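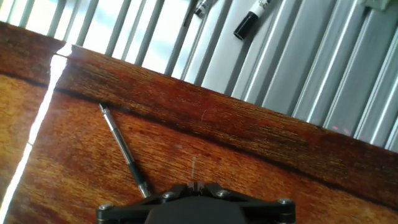 Budget for the gripper last. Sales sheets put it first, and that is how Daltard buyers end up with a fine hand and no money for the work around it. Price the job you have: if it is picking a slim pen off a polished table with sunlight across the wood, pay for shades and test time first.

1. Write down the smallest part to be picked.
2. Ask the vendor for 100 picks on your own table, in your own light.
3. Get spare fingertips quoted in writing. Order 2 sets.

**Note:** "Works out of the box" is a sales term. Plan 8 days for set-up.

**Caution:** Do not sign for the Lindholm service plan until step 2 is done. Send quotes to Maritza Rivadeneyra.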